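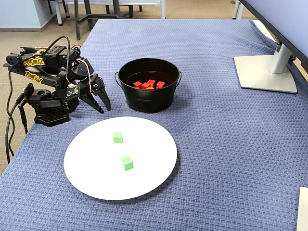
The second statement

The singer's first statement had gone out at ten past six and by seven everyone agreed it was a mistake. It said she was listening. People wanted to know who to.

Caoimhe Heffernan read it again in the back office at Somport, with her shoes off and her feet on the bin. She had written it. Elspeth Buchanan had approved it from a taxi, by text, with a thumbs up.

"They hate the word listening," Elspeth said, coming in. She still had her coat on.

"You liked it."

"I liked it in the cab."

The trouble was a concert. Gourlay was booked to sing at Drilldale on the Saturday, at the opening of the new stadium, and on Tuesday the state government had passed its protest bill. You could now be fined for standing on a road with a sign. The premier was going to open the stadium. He was also, it had been announced that morning, going to introduce the act.

Another singer, one who had once shared a tour bus with Gourlay and no longer spoke to her, had posted a photo of the poster with the premier's name on it and the words *enjoy your cheque, love*. It had been shared more times than Gourlay's last single had been played.

"Can we get him off the bill?" Caoimhe asked.

"He's the premier. It's his stadium."

"Can we get her off the bill?"

Elspeth took her coat off then and hung it over the door. The fee was paid by Promatar, who had their name on the stadium roof and on one side of every seat. If Gourlay pulled out, Promatar would want the deposit back. The deposit had gone on a kitchen.

"What does she want to do?" Elspeth said.

"I haven't asked her."

They looked at the phone. It was Caoimhe's job to ring, so she rang.

Gourlay answered on the second try. There was a television going behind her, and a dog. She said she had read everything. She said she had read the one from the bus too, and that it was spelled correctly, so somebody must have helped.

"Do you want to answer it?" Caoimhe said.

"What would I say?"

"We could say it's an old friendship and you wish her well."

"I don't, though."

Caoimhe wrote that down for no reason and crossed it out. Elspeth was making a winding motion with one finger.

"My dad got arrested on a road," Gourlay said. "Did I ever tell you? Outside the timber mill. He had a sign Mum painted. They put him in the van and he asked if he could keep the sign and the copper said all right, but he had to hold it flat."

"When was that?"

"I was four. We went and picked him up. He still had it. It's in the shed."

The television went off. Caoimhe could hear the dog's nails on the floor, which would be the new floor, in the new kitchen.

"Could we use that?" Elspeth said, too loudly.

"No," said Gourlay. "Hello, Elspeth."

Nobody spoke for a bit. Then Gourlay said she would do the concert. She would sing what was on the list, and she would come out holding the sign, and if the premier wanted to introduce her he could do it standing next to that. She didn't want it in the statement. She didn't want Promatar told.

"There's over 1165 words in your contract about what you can hold," Elspeth said. "I'm not being funny. There's a page on bottles."

"Is there a page on signs?"

Elspeth went to the cabinet and got the contract out. She read it standing up, licking her thumb to turn the pages, while Caoimhe held the phone against her shoulder. A cleaner came in, saw them and went out again.

"Flags," Elspeth said at last. "Banners. Inflatables. It doesn't say signs."

"A sign's a banner," said Caoimhe. "They'll say it's a banner."

"A banner's cloth. What's yours made of, darling?"

"Masonite," Gourlay said. "And a bit of fence."

Elspeth put the contract back in its folder and the folder back in the cabinet. She asked how big it was, and Gourlay said she would have to go out and look, and took the phone with her. They heard a screen door, and then grass, and a bolt that needed working back and forth.

"It's behind the mower," Gourlay said. "Hang on."

Caoimhe pulled the keyboard towards her. She deleted the draft of the second statement, which had the word hearing in it, and typed that Gourlay would be appearing at Drilldale on Saturday as planned. She looked at it and took out as planned.

"Have you got it?" Elspeth said into the phone.

"I've got it. There's a wasp nest on the back." Something heavy was set down on concrete. "You can still read it, but."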